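Nollel voice assistant update killed my timers??

Posted in Phones & Assistants 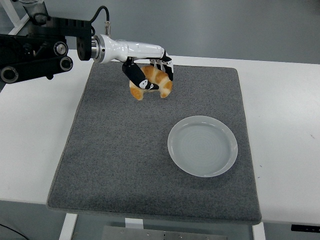
croissant, gray mat, white plate

vpereyra
Saturday, September 3, 2022
Updated the Nollel app on my phone last night and now "set a timer" just opens a search page. Every time. Alarms still work, reminders still work. Timers no. Phone is a Prena, 3 yrs old. Anyone else or just me

menaka_m
Same. Also it stopped reading my texts out loud in the car. Didn't touch any settings

tahsinj
check the language setting. mine flipped to UK english after the update, put it back to US and timers came back

vpereyra
Was already on US. Switched it to UK and back, restarted, nothing

Obaidul F.
They moved timers into the Yap add-on. Its in the release notes, way down. You have to turn on Yap under Skills and then sign in again.

menaka_m
sign in AGAIN? for a kitchen timer?

Obaidul F.
Takes a minute. Not a big deal imo. The old timer only let you run one at a time, the new one lets you name them.

shahnaz_s
It is a big deal if you use it hands free. My mom has arthritis, she can't be digging thru menus for something that worked on Thursday. And Yap wants contacts permission. Why does a timer need my contacts

tahsinj
you can say no to contacts. I did, timers still fine

shahnaz_s
ok but she won't know that, she'll tap yes to whatever pops up

vpereyra
Turned on Yap. Timers are back, thanks Obaidul. But slower? Used to be instant, now there's a gap before it answers. Timed it with the stopwatch app, 3000 ms the first time, a bit better after

Obaidul F.
Because it goes to the server now. Old one ran on the phone.

menaka_m
so no timers when wifi is down. great

Obaidul F.
Didn't say that. I think it falls back to local, havent tested

tahsinj
tested just now in airplane mode. does not fall back. "Something went wrong"

Obaidul F.
Huh. OK thats bad, I take it back

shahnaz_s
Can you roll back the app? The download was 108 MB and I'd rather have the old one

vpereyra
Tried. It says my data is from a newer version and wants to wipe my routines. I have 33 of them, not doing that

menaka_m
I wiped mine, only had the one for lights. Old version is back and it reads my texts again. turn off auto update first or it just reinstalls overnight, ask me how i know

shahnaz_s
Doing that on mom's phone tonight then. Where's the auto update switch, in the app or in the store?

menaka_m
store. three dots on the app page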